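The long way round to a box of bricks

When I told my sister I was writing four pages on wooden toys, blocks and why grown people go soft in the head over them, she said, "You still have that garage, don't you?" I do. It was a petrol station with a wonky awning, bought with birthday money, and it has followed me through every move of my adult life. I've lost two passports in that time and never once lost the garage.

So I wasn't a neutral party when I took the train out to Palumbo in February to meet Dario Tedesco, who has been mending and selling old toys there since he gave up teaching. His shop is the width of a corridor. You go in sideways, and if somebody's already at the counter you wait on the pavement (I waited on the pavement, in sleet, next to a man holding a rocking horse under one arm).

"People come in for one thing," Dario told me once we'd both squeezed behind the till. "They had it when they were small, it got given away, and they've been cross about it ever since." He can usually find it, too. He keeps a ledger of what people are after, and there are entries in it that go back longer than he'd like.

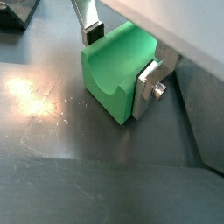 What he sells most of is plain building blocks. I'd expected trains, or dolls' houses, but no, it's blocks, and mainly the ones made by Delmont, a little family works up the valley that shut before I was born. A full Delmont box in decent shape went for 485 euros last winter, and the buyer drove through the night to fetch it. I asked what was so special about them. Dario put two in my hands and told me to knock them together, and I have to say it's a lovely noise! A sort of tock. I went on doing it until he took them off me.

The works had up to 4,000 boxes going out in a good year, most of them before Christmas, and then fashions changed and it all went quiet. Aldo Gatti swept floors there at fifteen and finished up running the paint room. He's a big, slow talker who makes terrible coffee and expects you to finish it. He remembers the smell of the place and the row about the yellow, which went on for most of a year, with one half of the family wanting it lemony and the other half wanting it like egg yolk. The egg yolk people won. Collectors now pay more for lemon.
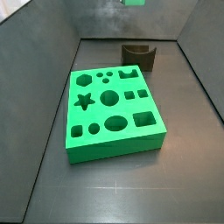 I asked Aldo whether he'd kept any for himself. He went upstairs and was gone ages, and I could hear drawers. He came down with a paper bag of offcuts, nothing that had ever been for sale, all odd wedges and stubs. His children had grown up on those. "They never wanted the proper ones," he said. "The proper ones only stack."

I've thought about that a good deal since. My own nephew has a very smart set from Doviswood, which I gave him and which cost me more than my shoes, and what he likes is the lid. He posts things under it. He's posted my door key under it. Remo Morelli, who runs the playgroup in the old fire station at Palumbo, laughed when I told her this story over the phone, and then I realised I'd been calling Remo "her" in my notes for a week on the strength of a bad line. Sorry, Remo. He was very nice about it.

Remo's view is that we buy toys for the child we were. He puts out very little at a time and leaves it out for days, so that the same four or five things get used up properly, and he won't tidy a half-built tower at home time. The parents step over it. By the end of the week it's a harbour or a hospital and there are rules about who can go in.

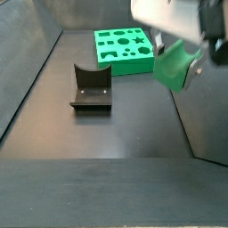
Finding your own

If all this has made you want to go rummaging, start with the Erkum market, which fills the square and two of the side streets. Go early and take cash. Ubaldo Valentini has the stall by the chemist's and will let you tip a box out on the cloth and go through it, which plenty of sellers won't. Smell the box first. Damp never really leaves wood, and a musty set will make the whole cupboard musty as well.

Don't be put off by a missing piece or by teeth marks. I've grown fond of teeth marks. Do be careful with very old paint if there are babies about; keep those sets on a shelf and buy something newer for chewing.

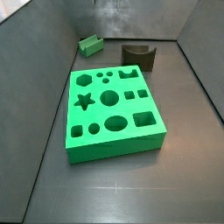 Green block with shaped cutouts, and two smaller pieces.

I came home from Erkum with half a set of Delmonts in a biscuit tin, the lemon ones, for much less than I'd feared. They were meant for my nephew. They're on my desk at the moment, and I've been knocking two of them together while I try to think how to tell him.

Words: Dario Pellegrini. Contact the features desk | © 2026 All rights reserved | Last updated 3/26/26 | Back to top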